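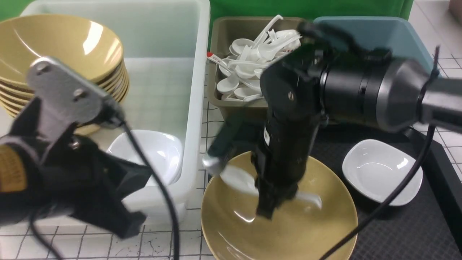 Mustard-yellow bowls and a small white dish.

Lumholm opens its winter soup lunches to all residents of Floltivbridge

Lumholm, the neighbourhood kitchen in Pryor Street, will serve hot lunch to every resident who wishes to come this winter. Until now the lunches were only for members of the kitchen. Guests pay what they can, and it is not necessary to book.

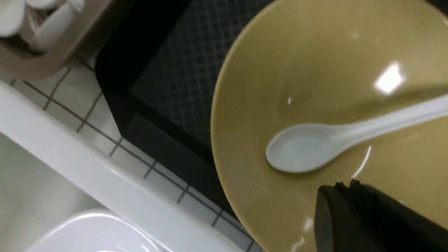
A white soup spoon in a large round bowl.

The kitchen served 2682 lunches last winter and hopes to reach 3000 this time. The menu will change each week, with lentil soup, fish broth and rice porridge among the first dishes. There is always one soup without meat.

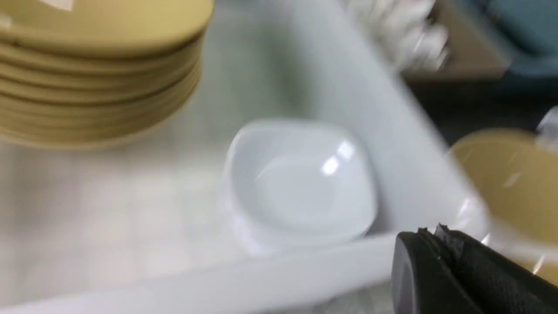 New cook and longer hours

Shufen Ding joins Lumholm as head cook. "I would like that people stay a little after they have eaten," she says. "A soup is a good reason to sit down." The doors will open at noon and close at 3 pm, one hour later than before. The food company Curnix gives 300 kilos of vegetables for the season. 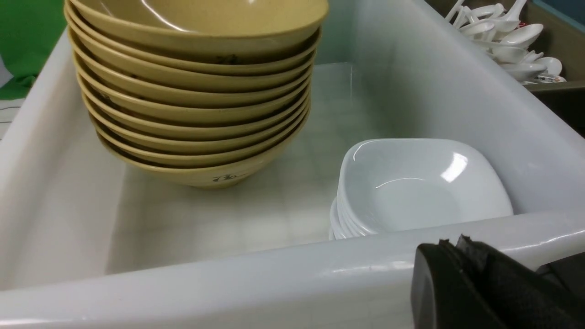
FLOLTIVBRIDGE, December – The first open lunch will be held this month, and the two long tables in the back room will be kept for families with small children. Residents who want to help with the cooking can speak to Imad Kassab, manager of Lumholm, at the kitchen during lunch hours. Journalists are welcome to eat with us.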